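Working beside the arm: a conversation with Carmela Ferri

Carmela Ferri has been on the dismantling line at Narkari's Drerkbridge site since before there was any automation on it.

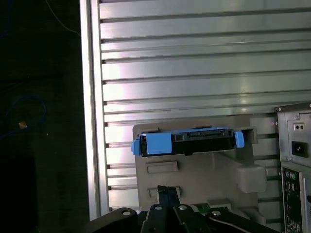

What the job was before

The site takes in old office computers, strips them, and sorts what can be used again. Until last April all of it was done by hand. "You had a bench, a driver and a crate of machines," Ferri says. "Side panel off, drives out, memory out, power supply out, next one. On a good shift I did 40. My wrists knew about it by the evening."

The arm now takes the drives. Ferri and her colleague Dorin Voicu look after two cells between them, and the other benches are still manual. The line handles up to 319 machines a day, a figure she gives without much enthusiasm. "It's more than we did. But a lot of that is the new conveyor, and people forget the conveyor."

Learning to leave it alone

The first weeks were awkward. Drive caddies come in many patterns, with latches on one side or both, and some are stiff with dust. The arm would stop and wait for a person. "I kept reaching in to do it myself," she says. "It was quicker. Mohandas had to tell me to stop, because then the fault never got written down and it would do the same thing the next day."

Mohandas Warrier is the process engineer. He asked the bench staff to list every type of caddy they could remember, and they came up with 76. He says he had planned for far fewer. "Carmela could tell me which ones needed a push before a pull. That wasn't in any manual we had."

Voicu was less keen at the start, and still has complaints. He finds the hours at the cell long. "With a driver in your hand the time goes," he says. "Now I watch, I clear a jam, I watch again. Some days I ask to go back on the bench."

They are allowed to. After a meeting in the canteen the shift pattern was changed so that anyone on the cells spends half the week on manual work. Ferri says this was the most useful thing to come out of the whole business.

Pay and jobs

There were 62 people in the building when the cells went in, and management promised no redundancies for two years. Two people have left since and have not been replaced. Ferri counts that as something to keep an eye on.

"They kept their word so far," she says. "What I want to know is what happens in the third year."

Cell operators were moved up one pay grade, though only after the union rep, Arturo Bassi, pointed out that they were now doing fault reports and basic maintenance. Ferri had to take a short course for it. She passed, and has since been asked to train the evening shift.

Would she go back to the old way? She thinks about it. "For the drives, no. My hands are better. For the rest of it I'd like to keep a screwdriver."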